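Call for Participants: Veterans' Oral History Recordings

Grorovcombe County Library, Local History Department

The Local History Department of the Grorovcombe County Library invites veterans of the armed forces, and members of their immediate families, to take part in a new series of recorded interviews. The recordings will form part of the county's permanent local history collection and will be open to residents, students and researchers in the Radebe Reading Room.

The department currently holds 743 items relating to military service by county residents. Most are letters, discharge papers and newspaper clippings donated by families. Very few are spoken accounts, and service after the early 1970s is thinly represented. The purpose of this call is to correct that balance while first-hand accounts can still be gathered.

Who may take part

Participation is open to any person who served in any branch of the armed forces, including the Reserves and the National Guard, and who lives or has lived in Grorovcombe County. Length of service, rank and place of posting are not considered. Veterans who served entirely within the United States are encouraged to apply, as are those who worked in supply, medical, clerical and maintenance roles.

Spouses, widows, widowers and adult children may apply in their own right. Family members wishing to speak on behalf of a veteran who has died should state this on the application form.

What is involved

Each participant will attend one preliminary conversation, held by telephone or in person, followed by up to three recording sessions at the library's Drallska Street branch. Sessions are scheduled between 10 a.m. and 4 p.m. and do not normally last longer than two hours. Breaks may be taken at any point. A companion may be present throughout.

Interviews are conducted by Encarnación Campos, Oral History Librarian, and Candela Requena, Assistant Archivist. Questions are sent to participants in advance – no one is required to answer all of them, and subjects may be added or removed at the participant's request.

Participants are welcome to bring photographs, letters or other papers to their sessions. These will be scanned on site and returned the same day. The library does not accept medals, uniforms or weapons under this call.

Home visits can be arranged for participants who are unable to travel. Requests should be made at the time of application, as the number of visits available each month is limited.

Consent and use of recordings

Participants will be asked to sign a release form before the first session. The form sets out how the recording may be used and allows the participant to restrict access to all or part of it for a period of years. Each participant will receive a copy of the recording and a typed transcript, and may request corrections to the transcript before it is cataloged. Participants may withdraw at any time before cataloging is complete.

Participation is unpaid. Parking at the Drallska Street branch is free for participants, and mileage may be claimed by those living outside the town limits.

How to apply

Application forms are available at the front desk of every county branch and may be requested by mail or telephone. Completed forms should be marked for the attention of Ustyna Vakulenko, Project Coordinator, and returned by the end of September. Forms received after that time will be kept on file for a later round, subject to funding.

Applicants will receive a written reply. Where more applications are received than can be scheduled, priority will be given to older veterans and to those whose period of service is not yet represented in the collection.

Questions about access, hearing assistance or interpretation should be directed to Macarena Nieto at the Drallska Street branch. General questions about the collection may be addressed to Mariann Oláh, Head of Local History.

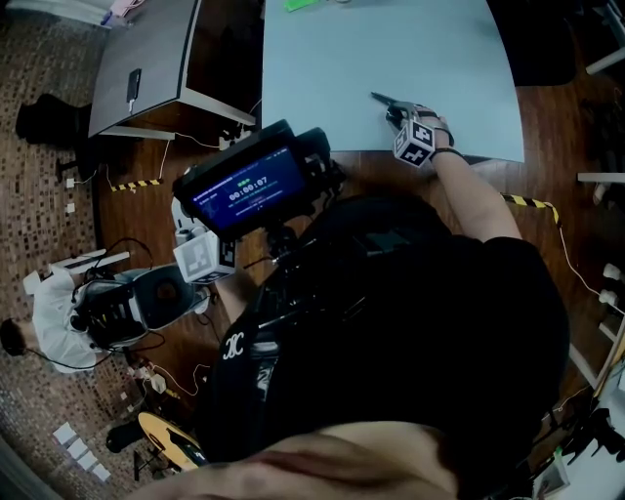 Related opportunities

The department is also seeking two transcribers to assist with the completed recordings. Accurate typing and careful listening are required; prior experience with archives is helpful but not essential. Details are available from the Project Coordinator.

Last updated: August

Contact Us | Copyright Grorovcombe County Library | Back to top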